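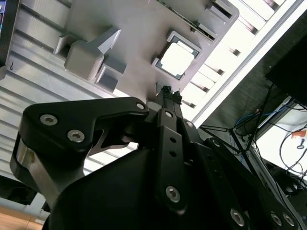

Cold-soaked oats go wrong mostly on the ratio of liquid to grain. I use 80 g of rolled oats to 200 ml of milk, lidded, and leave them for 9 hours. Less than 8 and the centre of each flake stays chalky. Setting the jars on a light grey plastic tray means the whole batch goes in and out of the fridge in one movement, and any spill stays off the shelf below.

Jumbo oats need longer and still come out chewier. Steel-cut I have given up on without heat. Salt goes in at the start, fruit at the end, as cut apple browns and berries leak into the milk. Chia thickens the mix but makes it set unevenly unless stirred again after ten minutes.

Next I will repeat the April batch with oat milk, same weights, same jars.

Share (8)
2 comments

Home | Kitchen notes | Archive | About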